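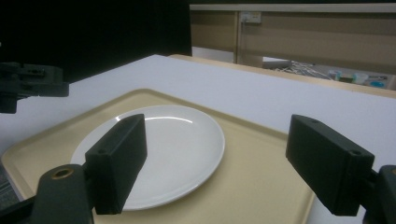 Last updated in July, Sunday, 9 p.m.

Keeping the fingers honest

The pads go first. Always the pads. Ask anyone on the tray bench at Lernness what they check before a shift and you get the same word back, usually over a shoulder, usually while they're looking for the small hex key.

The bench is not much to look at. White table, strip of wood along the far side, a beige tray, a plain white plate. The hand-held gripper has two black finger pads, and the job is to bring them in on a plate, close, lift, set down, open. Then again. A good run is 200 of those before lunch, and by then any slop in the fingers has made itself known.

I spent two days there for this piece. Most of it standing up.

Setup starts with the gripper lying on its back on a folded towel. Power off. Wipe both pads with a damp cloth, then a dry one, no solvent. Solvent got tried last winter and left the faces shiny, and shiny slides on glaze. Then the screws. Snug them, mark them with a paint pen, move on. If a mark has shifted since the last shift it gets written in the book, even if the screw feels fine.

Next is the pivot. One drop of light oil, wipe off what comes out. Too much and it creeps down the arm toward the pads and you're back to the cloth.

Then squareness, the part that eats the time. The fingers should meet flat along the whole face. The Lernness way is a strip of printer paper: close on it, tug at the top, tug at the bottom. Should drag the same. If the bottom lets go first, back off the lower screw a quarter turn, push the pad in with a thumb, tighten, try again. Some mornings it's right in one go. The morning I watched it took six tries and a walk to the coffee machine.

The opening gets checked against a plate and not against a ruler. Fingers wide, plate between them, clear on both sides. A round rim is a mean thing to close on, it wants to squirt out ahead of the pads if one side touches early. So the operator does three slow closes by hand and watches which side lands first.

The tray matters more then I expected. Raised lip all the way round, and a finger that comes in low will clip it. Clip it hard enough and the pad twists on its mount. There is a shelf of pads that died that way, kept by someone with a sense of humor or no trash can.

Sandhu, the small shop that cuts the replacements, sends them in bags of 9. Drop-in parts, supposedly. They are close. Each new pair still gets a break-in of 86 closes on a scrap plate, a number that came down from an older rig called Priltesar and has never been questioned as far as I could find out. Priltesar itself is in a crate under the stairs. Its manual is still in use, coffee rings and all.

Repairs are mostly boring – stripped screw, tired spring, cable rubbed thin where it passes the wrist. The sister bench at Tendesow went nearly 500 hours on one spring, and people at Lernness bring this up a lot, not always kindly. Their own springs get swapped much sooner. Cheap part, ten minute job, and a weak one lets the fingers drift open in the middle of a lift. They keep a broom close.

Last thing before start: position. Tray goes down first, plate on it, never in the same spot twice. Gripper open, both pads hanging clear of the plate. Quick look down each finger from behind. Lights the same as yesterday, blinds shut, becuase glare off the rim makes it hard to judge the gap.

Then the first close. Soft click. Everybody listens to that one, even the people pretending to do email.

End of shift is the whole thing backwards, minus the oil. Pads wiped, book signed, gripper back on the towel. The hex key was on the windowsill both days.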